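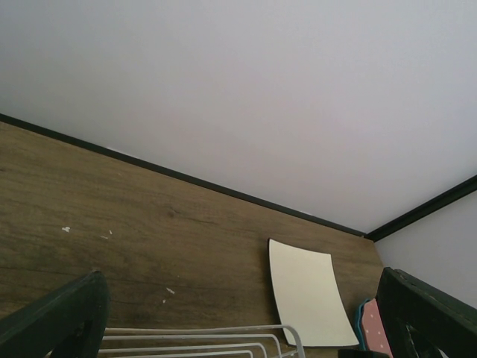 Ticket 215 -- wrist view rejected by the pre-run check, station by the corner
Status: resolved, with one question left open
Product: Skedutik (run checklist and scheduler)

Hi all, me again. I'm writing this one up in full as I know at least two other groups are on the same checklist and will probably hit it.

What happened: I started a tabletop run a little after 9 in the morning and Skedutik refused to release the arm. The message was "work area not clear, rule 15." I looked at the table, I looked at the wrist view, and I thought it was being silly. The rack was where it belonged, the cream card was lying on the wood top, the teal thing and the pink one with the white dots were off to the right. All of them were on the item list for the run. So I hit retry a few times (I know, I know) and got the same message every time.

What I tried first, in order:

Restarted Skedutik. No change.

Reloaded the item list from Jitaru in case it had gone stale. It hadn't.

Wiped the lens with the proper cloth. No change, though it probably needed it!

Opened and closed the gripper to make sure the fingers weren't being counted as clutter. They weren't, the mask over them is fine. It's the same mask we drew in February.

Then I did what I should have done at the start and opened the saved wrist view at full size. There are three little white flecks on the wood, over on the left side, chips of something or other. I'd looked straight past them. The item list says nothing about flecks, so as far as the check is concerned there are three unlisted objects on the table. Fair enough.

I brushed off the table by hand (arm disabled, key in my pocket), ran the check again, and it passed on the first go. Total time lost was 124 minutes, and most of that was me being stubborn.

Reply from Radu Filip, Mosik support:

Thanks for the detailed log. The check is doing what the rule asks. Rule 15 in our site practice reads "no unlisted item on the work surface at release," and it has no minimum size. Please don't raise the detection threshold to get around it. A couple of sites did that and then had small screws passing the check too. Can you confirm you didn't override?

My answer:

Confirmed, no override. I was tempted, I won't pretend otherwise, but the override needs a second person to sign and I was the only one in.

I do have a gripe about the message, though. "Work area not clear" sent me off hunting for something big. I spent ages wondering about the small black thing low down in the view, and that one's on the list! If the check knows where the extra items are, could it please draw a ring around them? Or just say "left side of table"? Zirnusero does this for its bin check and it saves a lot of squinting.

Radu again:

Fair point on the message. I've passed it to the Skedutik people as a feature request. Until then, turn on "save failed view" under Check Settings and you'll get the marked-up copy in the log folder. It's off by default.

Me:

Found it, turned it on, works great -- thank you! Wish I'd known this morning.

Changes on our side, for anyone copying our setup:

Wipe the table before the item list is loaded. We were doing it at the end of the day, and stuff settles overnight.
Arm disabled and key out before any hand goes over the table, even for a quick brush.
Two failed checks in a row means stop and open the full-size view. No more retry, retry, retry.
Threshold stays at the default.

Still open: does a scuff or a stain on the wood top count as an item? The grain has some faint knots in it and they've never set anything off, but we're due to swap to another tabletop and I'd like to know before we do. Radu is checking. I'll leave the ticket linked to this page and add his answer when it comes in.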